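Plesden Hall Users' Group
Minutes of the meeting held Sat 30 May

1. Minutes of the March meeting were agreed with one correction to the spelling of Stotari.

2. Craft bay. The blue brick-pattern wallpaper stays on all three walls. The rose-patterned mat was discussed at length – it is smudged and stained in the middle, and there are specks and bits of debris on it.

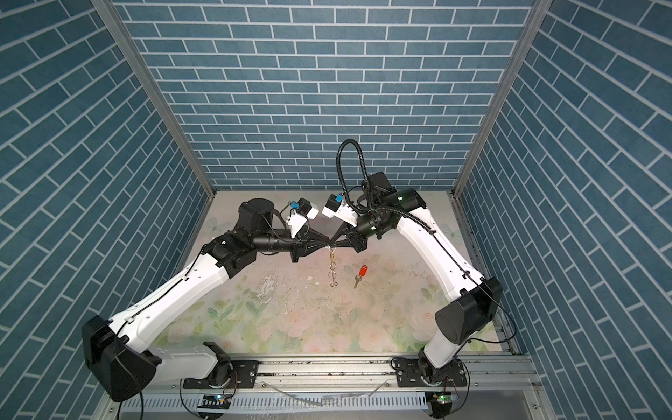 Craft bay, floral mat and brick wallpaper

Agreed to try washing the mat first. If the marks stay, a replacement will be ordered from Stusier, up to a limit of $300. A plain color was suggested but most members preferred to keep the flowers.

3. Storage. 4 shelves are still to be put up in the back closet. Carried over.

4. Keys. 2 sets to be cut.

Meeting closed at 8 p.m.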